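Ticket 132: Scanned invoices arrive in the shared mailbox without attachment
Opened by: Ilona Kovács, Csizmadia office
Assigned to: Benedek Szabó
Status: Solved, waiting for confirmation
Priority: Normal

Ilona Kovács, 9:40
Good morning. Since the mail server was moved in November we have a problem with the scanner on the second floor. When I scan to the address of the invoices mailbox, the message comes, but there is no PDF in it. The subject is correct and the time is correct. When I scan to my own address, the PDF is there. I tried it with 11 different invoices and the result was always the same. My colleague in the Bindcombe office has the same model and she has no problem.

Benedek Szabó, 10:15
Thank you for the clear description. Please tell me three things: how many pages did you scan, which color setting did you use, and do you open the shared mailbox in the Pistar mail program or in the browser?

Ilona Kovács, 10:32
Between one and 6 pages, always black and white, 300 dpi. I use Pistar. I have now looked in the browser also, and there the attachment is missing too. So I think it is not the program on my computer. 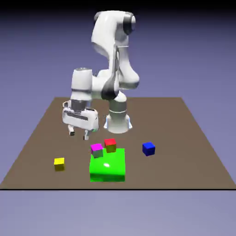
Benedek Szabó, 11:20
I agree with you. I checked the log of the mail server. The messages leave the scanner with the PDF inside, and the size is as expected. After the filter they are much smaller, so the file is removed on the way. The filter has a separate rule for shared mailboxes, which was copied from the old server. I am now comparing it with the rule we use in Bindcombe.

Benedek Szabó, 13:05
I found the difference. The scanner gives every file a name with two dots, for example "scan.0018.pdf". The old rule for shared mailboxes removes every attachment which has two endings in its name, and it does not send a warning. Personal mailboxes do not have this rule. In Bindcombe the file name was changed to an underscore some time ago, therefore they never noticed.

What I changed:
- On the scanner, the file name is now "scan_" and the number.
- In the filter, removed files now go to quarantine and the mailbox receives a notice.

I did not switch off the rule itself, it is still useful against bad attachments. Please scan one page and then a longer document, and write me the result.

Ilona Kovács, 13:48
I scanned one page and then a contract from Duma with 18 pages. Both arrived with the PDF, and I can open them. What happens with the invoices from before? I still have the paper, but not for all of them.

Benedek Szabó, 14:10
Unfortunately the old rule deleted the files completely, so I cannot bring them back from the server. Please look first in the memory of the scanner, under Jobs, then Stored. If the job is still in the list, you can send it again from there. For the rest, please ask the supplier for a copy. I will leave the ticket open until you have checked the list.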